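The Washing Up at Eltmont

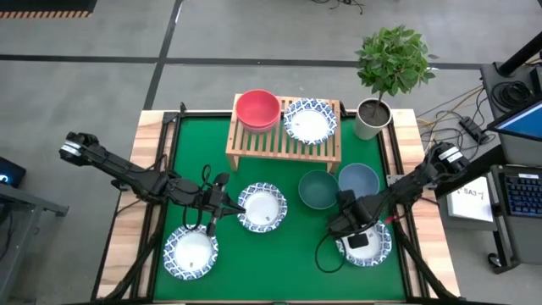 The good rack, with two bowls and a plate home and the rest still out on the green.

By October my aunt's will had reached the crockery. The house went to a cousin, the clock to a man in Femon, and to me came the plates, the bowls and the slatted rack, on condition that I put everything away properly.

Properly took up 4 pages. Bowls to the left, the red-orange one on top of the pink. Plates to the right, blue and white, pattern upwards. The plant was to stand beside the rack and was not to be consulted.

I managed the first three pieces before lunch and felt I had grasped the principle. Then I looked at the green felt, where three plates lay about like guests who had missed the last bus, and the teal bowl and the slate-blue one sat side by side, plainly discussing me.

Page three was silent on teal. It was silent on slate-blue as well, though it had a good deal to say about Kuhlmann, who had once stacked a bowl on a plate and was never asked back.

I tried the solicitor. He charged me for 19 minutes and said that, in his view, a bowl was a bowl.

So I put the kettle on – mine, not hers – and left the pair of them where they were until after tea.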